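Merico House Residents' Group
Minutes of the meeting held 2025-01-24, upstairs sitting area

Present: Milagros Lucero (chair), Josefina Montecinos (minutes), and most of the second floor. Apologies from the first floor, who had a barbecue.

1. Previous minutes
Accepted, with one correction. The word "heated" is to be struck from the paragraph on pillowcases and replaced with "lengthy".

2. Linen money
Opening balance $1,332. After the new mattress protectors and a bottle of stain remover that Milagros described as "mostly perfume", the balance is $1,078. A request to spend part of this on matching towels was heard in silence and withdrawn.

3. Linen cupboard
The cupboard was emptied and sorted last week. It held 36 fitted sheets and 20 flat ones, along with a tablecloth that had been passing as a flat one for some years. Single and double sheets now have separate shelves. Josefina asked that people read the shelf labels before putting things away. Several people said they had not noticed any labels. Josefina said she would make them bigger.

4. Bedding in the guest rooms
The long-running question of whether bedding has to match was taken up again. Milagros put the case for plain white throughout, on the grounds that it can all go in one hot wash. The rest of the room spoke for colour. The pink floral quilt with the big cream and pale yellow flowers was held up as proof that a guest room can look cheerful without resembling a motel. Milagros replied that it was on top of a turquoise sheet with a completely different floral pattern, and that a person could get hay fever just lying down.

Moved that florals may be mixed in guest rooms so long as both pieces are clean and fit the bed. Carried, chair abstaining with a sigh.

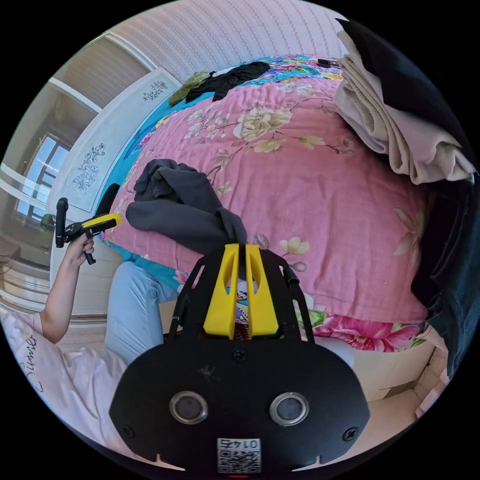

5. Making beds
Agreed that a quilt should be pulled up to the pillows and left there. The decorative fold at the foot of the bed is optional. A proposal for hospital corners was discussed for longer than it takes to do them, then deferred to February.

6. Washing quilts
Quilts don't fit in the small machine. They didn't fit last year either. They are to go to the Virance laundromat two at a time, and whoever takes them is to bring back the same two.

7. Other business
Ots has asked for the spare doona back. Josefina to find out which one is the spare.

Next meeting in February, same place. Bring your own cushion.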